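3.2 Tablecloths and the use of the kitchen table

The second part of the household survey dealt with table coverings. In January we visited 27 homes in Pindcombe and asked which cloths the household owned, where they were kept, and when each one was last put on the table. In 14 homes a cloth stayed on the table all day. In 13 it came out only for meals or for guests.

Homes of the first kind used the table for many tasks besides eating. People sorted mail there, did schoolwork, mended clothes and paid bills. The cloth was treated as part of the furniture and was washed when it was stained. Printed patterns were preferred, and several people told us that checks hide crumbs and small marks better than a plain color does. Most of these cloths came from the Boka market and had been bought ready-made.

Homes of the second kind kept their cloths folded in a drawer, often with the napkins. Plain white or cream was more common, and the cloths were ironed before use. Some had been handed down and were too long for the table now in the house. The owners folded the extra length under at one end and did not cut it.

Items left on the table between meals followed the same split. Where the cloth was always down, tissues, keys and pens tended to stay out as well (Figure 4). Where it was put away, the table was usually cleared. 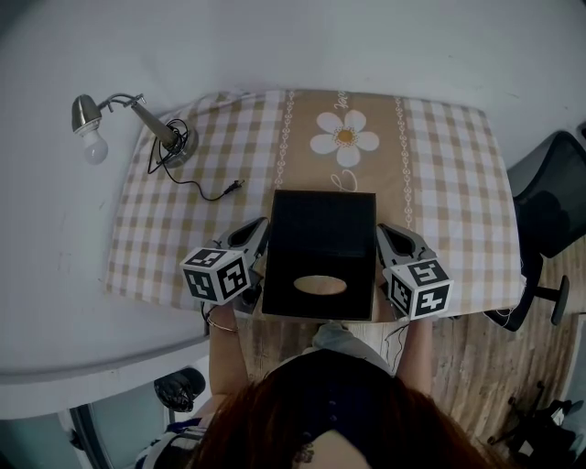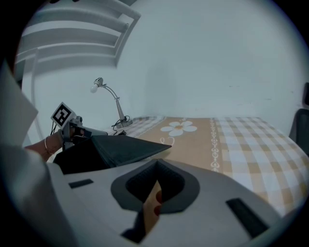 Figure 4. Household visits. First picture: checkered cloth with a daisy on the center band, and a tissue box.

Ahmadpour, commenting on an earlier draft, objected that the split may follow the size of the home more than habit, as a family with only one table has little reason to clear it. We did not record floor area and cannot rule this out.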